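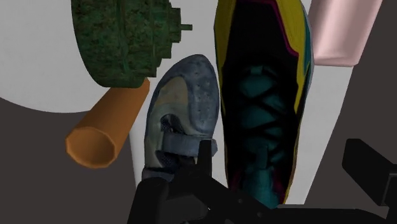
Grerlow Patient Education Project
Progress report to the El Idrissi Fund, second reporting period

Summary

The grant pays for a short course on medical cannabis for nurses and home care aides, and for a printed handbook that patients can take home. The course is running. The handbook is printed and most copies have gone out. The Spanish edition is behind schedule and will not be ready until August.

Course

In this period 199 nurses and aides finished the course. It is still taught in two evening sessions, starting at 6:30 p.m. The first covers how to read a product label, the difference between THC and CBD, and how long edibles take to work. The second covers drug interactions, safe storage in homes with children, and what to write in the patient's chart.

We changed the order of the second session. Drug interactions used to come last and often ran over, so people left with questions. It now comes first, and storage is handled with a one-page checklist. The blood thinner section has been rewritten by our pharmacist and is longer than before.

Attendance at the Nilness site was lower than planned. Shift changes there fall at 7 p.m. and aides were missing the start. We have asked the site manager for an afternoon slot and are waiting for an answer.

Handbook

We printed 900 copies in English. Of these, 807 have been given out through clinics and home visits. The rest are held back for the next course groups. Two errors were found after printing, both in the table on page 14 where milligrams per serving and milligrams per package were switched. A correction slip has been put in every remaining copy and mailed to the clinics.

The Spanish text is translated but has not been reviewed by a clinician. Our first reviewer withdrew in the spring. A replacement has agreed to start once the English corrections are final.

Feedback from sites 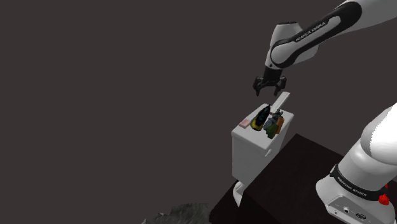
Amirhossein Sadeghi wrote that the label exercise was the most useful part for his group in Distach, but that the sample labels were out of date and left out the new warning text. He also asked for more on patients who stop a prescription on their own after starting cannabis – his group had seen this and did not know how to raise it.

We have replaced the sample labels. The second point will be added as a short case discussion, with a script aides can use when they call the nurse on duty.

Budget

Spending is in line with the plan except for printing, which came in under, and postage, which went over with the correction slips. We would like to move the printing balance to postage and to the Spanish review fee. The request form is attached.

Next period

Finish the clinician review and print the Spanish edition.
Settle the afternoon slot at Nilness.
Send the follow-up survey to everyone who has finished the course – the questions are drafted and still need your approval.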